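Snacks for a long train journey – box or paper bag?

Vultuvach
We are travelling in April, 7 hours by train, and I must pack the snacks for all of us. My wife says one big box, I prefer a paper bag. What do you do at home?

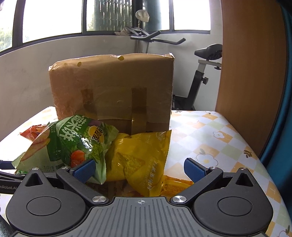
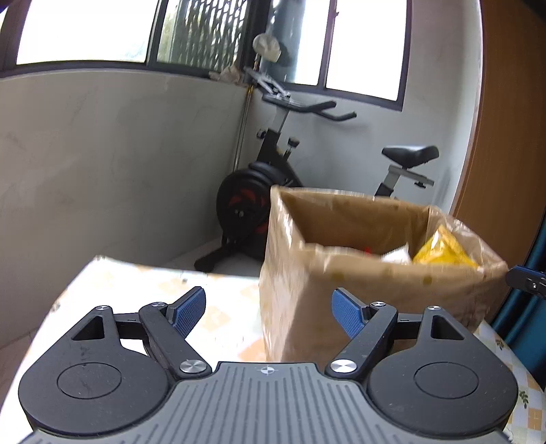 Dalik
Puffy bags need a lot of space for little food. I would put the heavy things at the bottom and the light ones on top. Your yellow bag with the corn chip on it should go in last – chips break very easily. For this I would take the paper bag, its opening is wide enough.

Wondport
I don't agree with Dalik. Paper is fine until somebody puts a bottle in it. Last year mine opened at the bottom on the platform and I lost 600 g of biscuits. Take the cardboard box.

Dalik
A bottle does not belong with chips anyway.

Strand
A box has no handles, and you will have to change trains. Could you put the paper bag inside a cloth one? I have done it so for years.

Vultuvach
Thank you all. We have a cloth bag, I will try it tonight. My wife still wants the box.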